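Teaching two different hands the same job

Romain Carré talks fast when the subject is cubes. His project, Bunting, has spent most of the winter on a question that sounds small: if a robot has a gripper on one arm and a fingered hand on the other, can it learn one stacking skill and use it on both sides?

"Everybody trains the two hands separately," he says. "You get a gripper policy and a hand policy and they know nothing about each other. I wanted to see how much of the knowledge is really about the cubes."

Quite a lot of it, as far as his results show. The method, which the group calls Trellow, splits what the robot learns into two layers. The upper layer only thinks about blocks: which one goes where, at what tilt, and which one has to stay put. The lower layer turns that into finger movement, and there is one lower layer for each hand. Carré's team recorded 341 demonstrations with a person steering the arms, then trained the upper layer on all of them together.

"The surprise for me was the tape," he says, laughing. "We put down a strip of black tape so the bottom cube would start in the same place. Very low tech! Then we moved the tape between sessions and the thing kept up, so now moving the tape is part of the test."
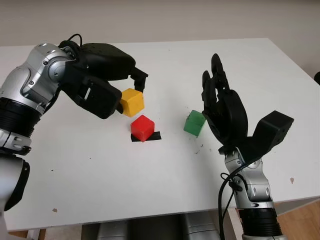

He is just as happy to talk about what goes wrong. The gripper likes flat sides and a straight approach. The hand is more forgiving about how a cube arrives, but it tends to nudge things it has no business touching, and a cube that leans on the fingers looks to the cameras a lot like a cube that is being held. Early versions mixed the two up all the time.

"It would decide it had a grasp, lift the arm with great confidence, and leave the cube behind. I have so much video of that."

The fix was to have the robot guess, at every step, whether a block would move if the arm moved. With that guess added, the team ran 1000 stacking trials in simulation to choose settings, then went to the real table for 357 more. The shared version placed the top cube correctly in 290 of those. Carré is careful with the number. These are plain cubes in good light, he points out, and he has not tried anything soft or round.

So what is he most pleased about? He doesn't go for the score. He goes for a run one afternoon in March, when a cube slipped partway and the arm went back down, shifted its grip a little and picked it up again.

"We had no demonstration of that with the gripper. We had a few with the hand. I ran down the hall to get people, and of course it wouldn't do it again until after lunch."

Next up are cups, and a handover from one arm to the other.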